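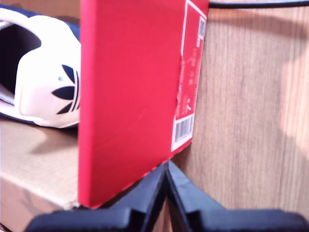
2 min read

Boxed Footwear Check, Returns Bench
Baloyi stockroom, room 611
Checked by: Aroha Ruawai
Date: 2020-03-25

Use this list for any pair that comes back in its own box. Mark each line OK, FIX or HOLD and write a comment if it is anything but OK. Pairs marked HOLD go on the Nudo rack until someone has looked at them a second time.

BENCH

Bench top clear of knives and open blades: OK
Floor clear of flattened cartons: FIX. Three left by the door again. Moved to the recycling cage.
Light working over the bench: OK
Hand wipes within reach: OK. Half a pack left, reorder with the Irkosent supplies.

BOX

Right box for the pair: OK. Red box, white sneaker with the Adidas trefoil on the heel.
Corners and edges: OK. Left edge is straight.
Outer surface: OK with comment. A few faint scuffs and one thin diagonal scratch low on the big red face. Does not go through the board. We accept this on resale, see note 2.
End panel labels in place: OK. Small white label near the top, larger one with the barcode at the bottom.
Barcode scans: OK on the large label. The small one took two tries.
Size on panel matches size in shoe: OK
Lid closes flat: OK
Staples or sharp edges inside: none found

SHOES

Heel print complete, no peeling: OK
White upper, marks or cracks: OK
Navy collar lining, pulls or loose thread: OK
Inner lining, feel with the hand for pins and tags: OK. Take your rings off first.
Insoles glued down: FIX on the left shoe. Lifting at the toe. Pressed back, check again tomorrow.
Soles, grit or wear: OK
Laces, both present: OK
Silica packet: missing. Replaced from the drawer.

STORAGE

Stack height no more than 4 boxes: FIX. Second bay was over. Restacked.
Heavy boots on the bottom shelf: OK
Grestov step stool, feet and lock: HOLD. One rubber foot is loose. Tagged and taken out of use. Please don't borrow it for the top shelf, use the ladder from the corridor.
Aisle wide enough for the cart: OK

NOTES

1. The January version of this sheet had no line for the inner lining. Throw out any old copies.
2. Scuffs on the box are fine if the labels can be read and the board is not torn. Crushed corners are a HOLD.
3. Wipe white leather with a dry cloth only. The wipes are for hands and the bench.

Open items: left insole, step stool foot.
Signed: A. Ruawai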